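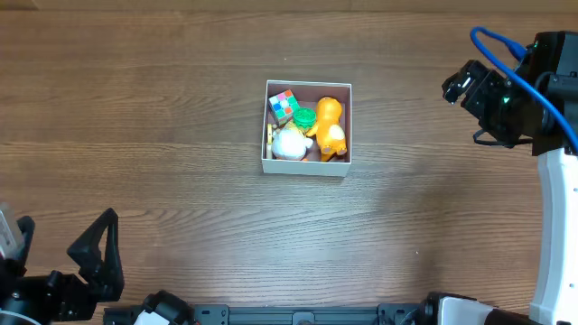

Figure 1. Fixed-camera view of the workspace, with the toy box between the two arms.

Sterkunness: Bimanual Toy Box Recordings and Planning Tools

Overview

Sterkunness is a software package and a companion set of recordings for two-arm manipulation in a small, crowded container. It is maintained by the Zuton laboratory at the Jerano Institute. The package covers perception, grasp planning and arm coordination. The recordings are supplied so that other groups can test their own planners against the same input.

The release holds 626 episodes. Each episode contains the fixed-camera video, joint positions for both arms, gripper commands and a plain text label for the task.

Contents

episodes/ – one folder per episode
calib/ – camera and arm calibration files
planner/ – the coordination planner and its settings
perception/ – the segmentation and pose code
tools/ – playback, checking and export scripts

Tasks

The recordings cover three tasks: removing a named toy from the box, placing a toy in the box, and passing a toy from one arm to the other. Toys differ in shape and surface. In Figure 1 the box holds a puzzle cube, a bright green rounded toy, a round white toy and an orange-yellow animal-like toy, all close together. The animal-like toy has one arm reaching beneath the green one, and overlaps of this type account for most of the planner's failed grasp proposals.

Perception

The segmentation module takes a single color image and returns one mask per object. Masks are passed to the pose module, which estimates a center point and a main axis. For soft toys, the main axis should be treated as a guide only. The module does not attempt to recover hidden parts of an object. Users who need a full shape estimate should supply their own through the interface in perception/external.

Planning and Control

The planner assigns each grasp to the left or right arm by comparing path length and the risk of collision with the other arm. Shared space above the box is reserved by one arm at a time. If no safe path is found after 3 attempts, the planner returns both arms to rest and writes an entry to the episode log. Commands are sent to the arm controller at a fixed rate set in planner/rates.cfg. The controller does not accept rate changes while an episode is open.

Installation

The tools require Python 3.10 or later. Install the listed packages, set the data path in tools/paths.cfg, and run the check script before first use. The script reports missing files and any mismatch between video length and joint data.

Known Limitations

All video was recorded from fixed positions, and models trained on it should not be expected to work with a moving camera. Cables on the arms may cover part of the tabletop and are not masked. Dark gripper parts are sometimes merged with their shadows by the segmentation module; the Muñoz filter in perception/filters reduces this error but lengthens processing time.

License and Contact

Code and recordings are released for research and teaching use. The full terms are in LICENSE.txt. Requests for corrections should be filed through the project issue tracker, with the episode number and software version included.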